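Section 4. Setting Up the Shared Desk and the Wall Behind It

You have the Pranley shelving up (Section 3), the lights come on when asked, and you've swept up whatever fell out of the packaging. Now for the desk, where people will put all the things they were supposed to put on the shelves.

This section covers the Lison desk in the two-seat arrangement, with the shelf wall behind the chairs. If you bought the one-seat version, do the same steps and enjoy the elbow room.

Before you start

You will need a soft cloth, a tape measure, a pencil, and the box marked D, which was at the bottom of the pile when we packed it and will be there still. Do not lay tools on the desktop. It scratches, and the touch-up pen in box D is a good match only in poor light.

4.1 Placing the desk

1. Set the desk parallel to the shelf wall and leave 660 mm clear between the rear edge of the desktop and the front edge of the shelves. Measure at both ends. Walls are rarely as straight as the people who built them claim.

2. Push in both chairs, then pull both out as if you were getting up to answer the door. If either chair back touches a shelf, move the desk forward.

3. If you are fitting the Vidal side screen, do it now, while the desk is empty. Slide the screen down into its brackets until it stops. If it stops halfway, it is in backward.

4. Run all cables behind the screen. Leave some slack.

CAUTION: Never lean on the side screen. It is a screen. It was designed to hide your neighbor's lunch, and it will not hold your weight while you look for a pen.

NOTE: The chairs do not have to match. We sell them in matching pairs, but we've seen enough customers' rooms to know how that goes.

4.2 Loading the desktop

Everybody skips this part and then calls us. The desktop has three zones, and you don't need tape or labels to mark them, although one office in Endcombe used both.

5. Reference end. Books you are using this week go at one short end of the desk, spines facing the chairs. Put the biggest on the bottom. You may start a second, lower pile for magazines. You may not start a third.

6. Working middle. Keep this clear for paper, elbows and one drink. A bottle with its cap on is welcome. An open cup is allowed if you are the kind of person who looks before reaching, and you know whether you are.

7. Display end. Plants, flowers, figurines, the small thing you got at a conference. Keep it all at the far end, and stand anything tall where an arm won't sweep across it.

CAUTION: Vases go on last, after step 4, and get filled at the sink. Do not fill a vase on the desk from a pitcher, however steady your hand was the last time.

A desk loaded more or less along these lines has books at the left, drinks toward the middle, and flowers and a wooden mannequin down at the far right. The chairs are tucked in and the lit shelves run along behind them. The book stack is on the tall side. We've let it go. 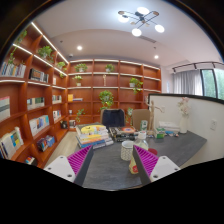

Customer feedback on the earlier edition of this section came in on the web form, and one message was mostly about step 5: I have used the two-pile rule since we moved in and it works fine until somebody borrows the bottom book. Then the whole stack comes down and goes back up in any order at all. Could the manual please say that the bottom book should be one that no one wants?

It now does. See step 8.

8. Choose a bottom book that no one wants. An out-of-date directory is ideal. So is an early edition of this manual.

4.3 Loading the shelves behind

9. Fill the lowest row of cubbies first, with the heaviest items, then work upward. Filling from the top down feels quicker and makes the unit top-heavy while you're standing in front of it.

10. Keep 12 kg as your limit per cubby. A cubby packed tight with glossy art books can go past that, so weigh a bag of them on a bathroom scale if you have doubts.

11. Leave 4 cm free behind the light strip at the front edge of each shelf. Books pushed right up against the strip block the light and will eventually peel it off.

12. Sit in each chair and reach back. Whatever you can get hold of without standing up is prime space. Decide now who gets it, preferably in writing.

NOTE: If one shelf stays dark, check the connector at the end of the strip before you unload anything. If every shelf stays dark, check the wall switch. We mention the switch because of the number of calls.

4.4 Weekly reset

Do this on whichever day the room is quietest.

Return finished books to the shelves. Put the caps back on bottles and take the cups to the kitchen, including the one that has been there long enough to seem like part of the set. Pick up small loose objects and put them in a tray. If you don't know what a small object is, keep it for a month. It is probably from the chair.

Wipe the desktop with a damp cloth, then a dry one. No spray polish, which leaves the surface slick enough to send a stack of paperbacks to the floor.

Change the flower water. Replace the flowers when they start dropping petals on the reference end, which at that distance would be impressive.

For replacement strips, brackets and touch-up pens, see Section 13. For the drawer unit, go on to Section 5, and bring the tape measure.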